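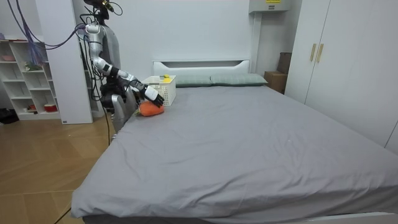 BUNDMONT HOUSE – Guest Rooms & Linen Team

Room notes, May

Quick one this month, we are short on time and the linen van is due at 4.

Beds first. The gray fitted sheets are now in all 17 rooms on the Wan side. They feel nice, they wash well, but they crease if you so much as look at them. Pull the corners down hard, then smooth from the headboard to the foot. The middle and the foot end are where the wrinkles collect. Any specks, brush off with a dry hand first. If they stay, the sheet goes back in the wash, no debate.

Plush toys. Yes, the carrot is staying. Families love it and we have had more nice comments about the veg toys than about the new showers (sorry Bura plumbing guys). Rules so far:

Toys go in the white plastic basket once the bed is made. Basket can sit on the mattress while you work but please move it to the shelf before you close the room. Somebody left one under a comforter last week and the guest found it with her foot.

Check the leaves on the carrots. The green tufts get chewed and pulled, and a loose one needs a few stitches before it goes back out. Sewing kit is in the Wan linen closet, second drawer, under the pillow protectors.

Wash toys at every changeover, cold, in a mesh bag. Air dry only. Do not put them in with the gray sheets – we tried that and got orange fluff on 20 of them.

Headboards. The white ones show every fingerprint. Damp cloth along the top and inside the long slot, dust sits in there and you dont notice until the sun comes round. Takes a minute.

Still waiting on the Sosis order. 100 pillowcases, white, plus the spare baskets. Babar Rizvi is chasing it and will put a note on the closet door when it turns up. Until then please dont borrow pillowcases from the Bura side without writing it down, thier count is off already.

Lost toys, torn sheets, anything else – write it on the clipboard by the laundry chute or catch Babar before lunch.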